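Rolling underwear for a divided drawer tray

Folding pants into neat squares works until you pull one pair out and the pile slides. Rolling takes a little longer on laundry day but each pair stays put, and you can see what you have when the drawer is open.

What you need

A flat table, a tray with small compartments and the clean washing. The tray we use is light wood, four compartments by four, so it holds sixteen rolls. Measure the inside of the drawer before you buy one. Mine is 80 mm deep and a thick roll will catch if the tray sits too high. Pak-hei Chiu lines his with drawer paper, but bare wood is fine if it has been sanded.
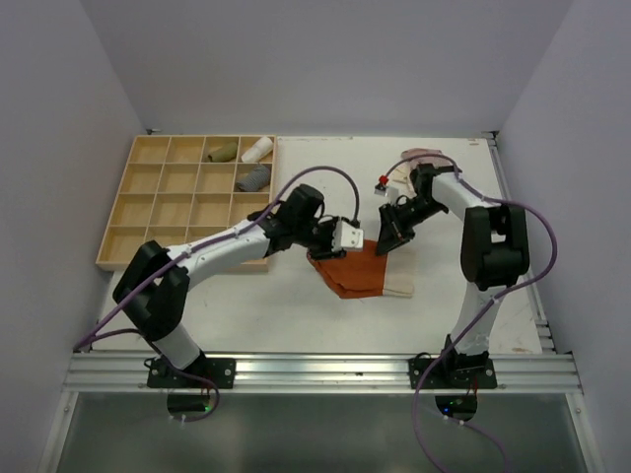

Three rolls in the tray and a two-tone pair on the table.

Step 1. Lay the pair flat

Put it on the table with the waistband to one side and smooth it out from the middle. Pull the leg openings level. If the waistband is a different colour from the body, use the seam between the two as your straight line.

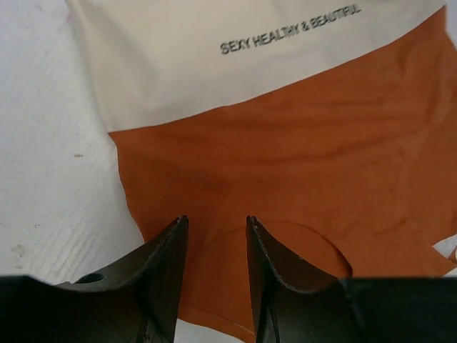 Thin, stretchy fabric creeps back as soon as you let go, so press it down with the flat of your hand and wait a second. Cotton needs less fuss. There is no need to iron anything.

Step 2. Fold the sides in

Hold the waistband with one hand and bring one side over to the middle with the other, then do the same on the far side. You want a strip slightly narrower than the compartment. Check that the lining is not bunched up at the leg opening — it makes a lump in the roll.

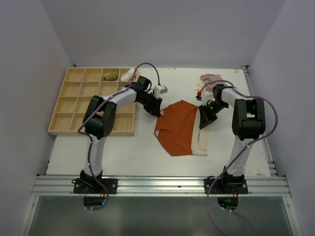 Step 3. Roll towards the waistband

Start at the crotch end and keep it firm. Tuck the end into the fold of the waistband if there is enough elastic to hold it.

Step 4. Fill the tray

Work from the back row forwards. Big rolls can go in on the diagonal. Wipe the table before you start if you are doing whites, as specks and bits of fluff show up on them.

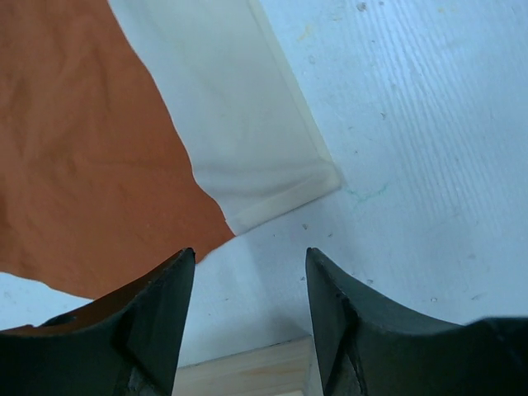
Socks and thin vests roll the same way, though vests need folding in half lengthways first. I do the lot on a Tuesday evening and leave a few compartments free for whatever is still on the airer.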